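Kitchen and Pantry Assistant, Part Time
Skivwood Community Kitchen

Skivwood is looking for a kitchen and pantry assistant to join a small team that cooks and packs food for people in the neighborhood. The job is part time, 2 shifts a week to start, with a third shift likely from September when the after-school meals begin again.

We run a weekday lunch, a pantry shelf that is open to anyone, and a cooking class for adults who are new to preparing meals at home. On a normal day we serve 50 lunches. In the week before a holiday it can be closer to 200, and everyone on the team works the line, including the manager.

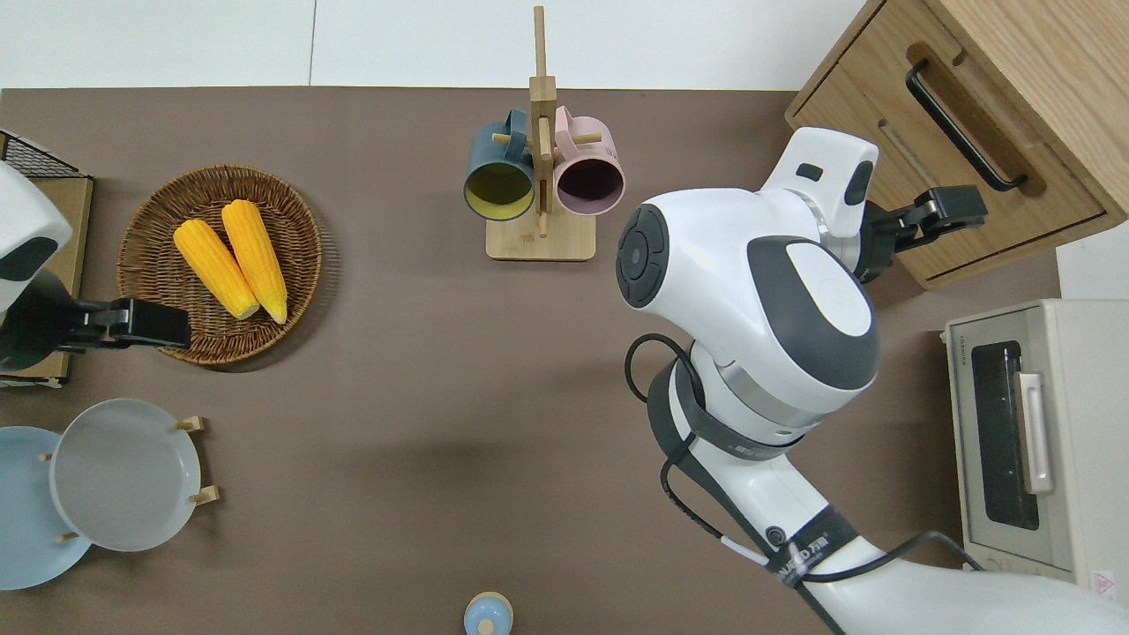 Most of our produce comes in from small growers, and what they send changes from one delivery to the next. You will need to be comfortable planning around that. The menu is written the afternoon before and often changed in the morning. Corn on the cob, like the two in the wicker basket, goes into chowder, relish or a plain side dish depending on how much else has come in. If you have only worked from fixed recipes and a fixed order sheet, you can still apply, but please tell us in your letter how you would handle a delivery that is short on onions and long on squash.

What you will do

Wash, trim and cut vegetables for the lunch service.
Check in deliveries and write down what arrived and what was missing.
Label and date everything that goes into the cooler.
Restock the pantry shelf before the doors open and again after lunch.
Help set up for the cooking class and clean up afterward.
Wash dishes. There is a machine for plates and trays, but pots are done by hand.
Take out compost and recycling at the end of the shift.

What we are looking for

You should be able to stand for most of a shift and lift a full crate of potatoes with a second person. Kitchen experience is helpful and can be paid or unpaid. Cooking for a large family, a camp or a church counts, and we would like to hear about it. You need to be able to read labels and allergy notes in English. A second language is welcome – many of our guests speak Spanish or Romanian at home.

A food handler card is required by the end of your first month. If you don't have one, we pay for the course and for the hours you spend on it.

Setting up for class

The class meets in the back half of the building, in a room called Prerura after the group that first rented it. The assistant on shift puts out the ingredients and small tools before people arrive, following a list from the instructor. Items go back to the same shelves at the end of the evening. New assistants do this with someone else for the first 3 classes and then on their own.

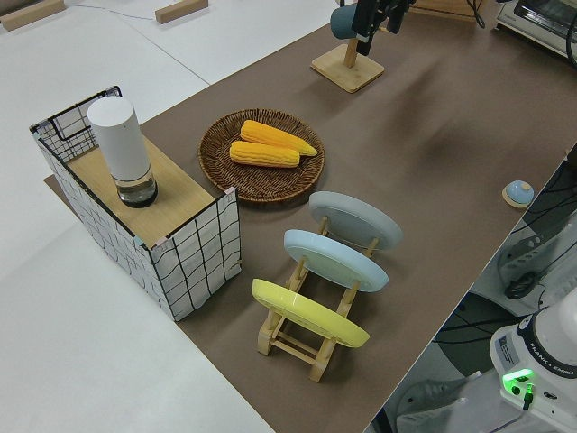 Storage basket with a wooden board on top, and a round wicker tray on the paper mat.

Hours and pay

The lunch shift runs from 8:30 a.m. to 2:30 p.m. with a paid half-hour break and a meal. The class shift runs from 4 p.m. to 8 p.m. You would work one of each at first. Pay is hourly and the rate is the same for both shifts. We will tell you the rate when we call to set up a talk, before you spend time coming in. Assistants who stay past the first season earn paid time off, including the week we close in winter.

The building is a short walk from the Yao Street bus stop. There is a bike rack by the side door and a small parking lot that fills up early on pantry mornings. The kitchen is on the ground floor and has no steps. The staff restroom and lockers are on the same level.

How to apply

Send a short letter and a list of past work to Petrică Ardeleanu, kitchen manager, or leave them in the box at the front desk. One page is plenty. Please include the days you can't work and the name of one person we can call who has worked with you in any setting.

We read applications as they come in and will keep the posting up until the job is filled. If we would like to meet you, we will ask you to come for a talk and then a paid trial shift – closed shoes and tied-back hair, please. Aprons and knives are provided.

If you applied last year for the driver position at our Skomov site, you are welcome to apply again for this one.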